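Cireleo: a collection of local news stories about farm animals on the road

README

Hi, and thanks for downloading this. Cireleo is my collection of short local news items about livestock and roads. Loose cattle on the highway, trailers that tipped over, pigs in a ditch, the vigil somebody held afterward, the letter to the editor complaining about the vigil. I started saving these years ago in a folder of bookmarks, and when half the bookmarks went dead I decided to do it properly (well, more properly).

I'm one person and this is an evenings thing. If you came here looking for official crash statistics, you want your state's transportation department. What I have is what small papers and radio station websites chose to write about, and how they wrote it.

What's in the download

There's one big table called stories, one small table called outlets, and a folder of notes. Each row in stories is one published item. If a paper ran a first report and then a follow-up the next day, that's two rows, and they share an event code so you can put them back together. If two papers covered the same rollover, same deal, they share the code.

The outlets table gives you the name of each paper or station, the state, how often it publishes, and whether it was still running the last time I looked. That last column makes me a little sad every time I update it. 87 outlets are in there right now, and 12 of them have closed or been folded into a bigger paper since I first added them.

I don't include the full text of anything. You get the headline, the date it ran, the first sentence where I'm comfortable quoting it, and my codes. Please don't write to ask for the full articles, I can't send them to you! Your library can probably help, and mine has been wonderful.

The columns in stories

event_code: letters for the state, then a running number. The numbers mean nothing, they're just the order I typed them in.

headline: exactly as printed, typos and all. I fixed them at first and then had to go back and unfix them, so if you find a headline that looks suspiciously tidy, let me know.

species: cattle, pigs, sheep, goats, chickens, turkeys, horses, mixed, or other. "Other" is mostly llamas, plus one truckload of bees that I argued with myself about for a week. Bees are livestock if you ask a beekeeper, so in they went.

what_happened: trailer crash, loose animal, collision with a loose animal, breakdown, or unclear. Breakdown means the truck stopped and the animals had to wait or be moved to another one. I added it late, so older rows that should say breakdown may still say unclear.

animal_outcome: what the story says happened to the animals. A lot of these are blank. I used to guess from context ("crews cleared the scene by noon") and I've stopped doing that. Blank means the story didn't say.

animal_words: this is the column I care about most. It records what the writer called the animals. Were they a number of head, a load, a cargo, a herd? Did any single animal get a name, or a "she"? I copy the phrases out as they appear, separated by semicolons.

who_is_quoted: police, fire, driver, farmer, hauler, bystander, animal group, or none. You'll see a lot of police.

aftermath: anything that came later, such as a memorial, a billboard, a protest, a fundraiser for the farmer, a county meeting about fences. Most rows have nothing here.

How I pick stories

I run a set of searches every week and read what comes up. The search terms are in the notes folder. A story gets in if it's about farm animals on or next to a public road in the United States and it ran in a local outlet. National stories are out, even the good ones. Opinion pieces and letters are in, with a flag, as long as they're about a specific event and I already have that event.

Zoo animals, dogs and deer are out. I've had a few emails about deer. I understand, there are so many deer! But they'd swamp everything else, and there are other people who do deer well.
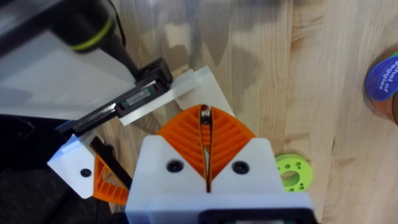 For the coding itself I read every item twice, at least two weeks apart, and compare my answers. When they don't match I read it a third time and go with whatever I can defend. The mismatches are kept in the notes folder under "second thoughts," and I'd honestly recommend reading those before you use animal_words for anything serious. Whether "the animals" counts as a neutral phrase or a soft one kept me going back and forth all through January.

Things that are wrong with it

Plenty. Some states are covered much better than others, and that has more to do with which papers keep an open website than with how many cows are on the road. If a paper locks its stories up after a few days, I miss things. Vacation weeks are thin. The summer I moved apartments is very thin.

Radio station sites love to rewrite a sheriff's post word for word. I still count those as stories, but there's a yes/no column called from_release, and you may want to drop the yes rows if you're studying how reporters write. I mark yes only when I could find the original post and lay the two side by side.

Chickens are undercounted, I'm sure of it. A pig on an exit ramp gets a photo and a funny headline. A broken-down poultry truck gets one line in the traffic report, and my searches don't catch traffic reports very well.

Also, I have opinions. I don't eat meat, and I got interested in all this after seeing a tipped trailer from the bus window as a kid. I've tried to keep the coding plain enough that a cattle hauler could sit down, follow the notes and land on the same answers. One retired hauler did exactly that with a batch of 17 stories, and we disagreed on only one of them (he said "unclear," I said "breakdown," and he was right).

Other collections you might run into

Arnico is a list of animal advocacy billboards by county. I used its event codes as a model for mine and the two can be joined by state and date, with some patience. It stops before mine does, so don't take a missing billboard as proof there wasn't one.

Makris is the little script I use to check for duplicate headlines. It's in the download. It's slow and it complains about curly quotes, so straighten those first or it'll tell you everything is unique.

Rerkel was the old name for this whole project. If you see it in a file heading, that's a leftover and you can ignore it. I thought I'd caught them all, then found another in the outlets table last week.

Using it

Go ahead and use the tables for teaching, for reporting, for your thesis, for an argument with your uncle. Please say where they came from and which version you used. Please don't use them to rank papers as kind or cruel. A reporter on a night shift with 8 minutes before the page closes isn't making a statement about animals by typing "load," and I'd hate to see anybody get yelled at over a column I made.

The first-sentence quotes belong to the outlets that published them. If you run one of those outlets and want yours taken out, write to me and I'll blank that column for your rows in the next version. The headline and codes will stay.

Corrections

Yes please! The most useful kind is a link to a story I missed, along with the outlet's name and the date it ran. Second most useful is telling me I've given two codes to one event, which happens when a truck tips over close to a county line and each paper names its own side of it.

If you're correcting a species, tell me where you got it. Papers say "cows" for steers and bulls and everything in between. My species column says cattle for all of them, so there's nothing to fix there, but I do get messages.

Changes in this version

Posted November 11, 2025.

Added the breakdown value to what_happened and started working backward through the unclear rows. I'm not done.

Split sheep and goats, which used to be one value. A few rows still say mixed where the story had only goats, and those are on my list.

Took out a batch of stories that were all the same wire item under different headlines.

Added from_release for every row, including the oldest ones, where I had to leave it blank if the original post was gone.

Renamed the column that used to be called tone. It never measured tone, and I was tired of explaining it. It's animal_words now, so if your old code breaks, look there first.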